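Workshop notebook: the striped wall, continued 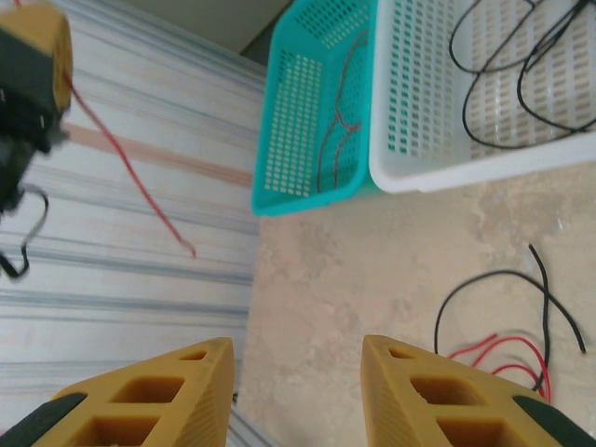 Itville, 7/4/18

I have been putting off writing this entry, and now there is so much to put down that I may as well pour a coffee and do it properly. For whoever picks up the notebook after me: this is the wall side of the shop, the white striped surface that everyone has an opinion about, and the wiring that goes with it.

First, the surface itself. I still like it. The bands of white and light gray and that pale blue-gray make the corner feel a good deal bigger than it is, and I had quite forgotten about the faint pinkish-orange stripe running across the upper part until I sat down to write this. It is a very soft color, more peach than orange, and I would be sorry to lose it under a coat of paint. So my vote is still no paint. Costa (the old shop, for those who never had the pleasure) had plain gray walls from end to end and I don't remember a single person being cheerful in there before lunch.

Cleaning is the part that wants some thought. Ridges hold dust, as anyone who has ever owned a radiator will know, and a flat cloth skates right over the top of them. I tried three things on the test piece under the bench: the soft brush, a damp sponge, and the sponge with a drop of dish soap in the bucket. The brush first and the plain sponge after was best by a long way. The soap left a film that I then had to chase with clean water, and I was grumbling by the end of it. Work along the bands, never across them, and start at the top. Please don't use the green scouring pads. I know they are right there by the sink and very tempting.

Down at the bottom there's the narrow gray metal strip where it meets the floor, and that is where the sweepings like to gather. A dry paintbrush does it nicely, the old two-inch one in the coffee can. I'd like us to get in the habit of doing that strip whenever the floor gets swept.

Now the wires. There is a thin red one with a loose tip, and a thin black loop that may be a strap or may be a cable, and I would like both of them to have a proper label before we do anything else over there. Until that's done, treat the red one as if it matters and leave the end alone. I have put tape and a marker in the Astemau box, top shelf, next to the spare hooks.

Parts, while I have the box open. The hooks we want are number 1051 in the Walter catalog, and the cable clips are 986. I mixed those up last time and we ended up with a great many clips and nothing to hang, so I am writing it here in large friendly letters for my own benefit. The clips come in a bag of 100 and the hooks in packs of 4. We have clips enough to last out the decade. Two packs of hooks should see us through July.

Still to do over here:

Labels on the red wire and the black loop.
Fresh sponge, the old one is past saving.
Ask whether the pale bands could be touched up if they ever get scratched, and with what.
Move the bucket away from the door, I have kicked it twice.

I also want to try the brush on the end of a broom handle for the higher part, which would save dragging the ladder out every time. Will write up how it goes on the next page.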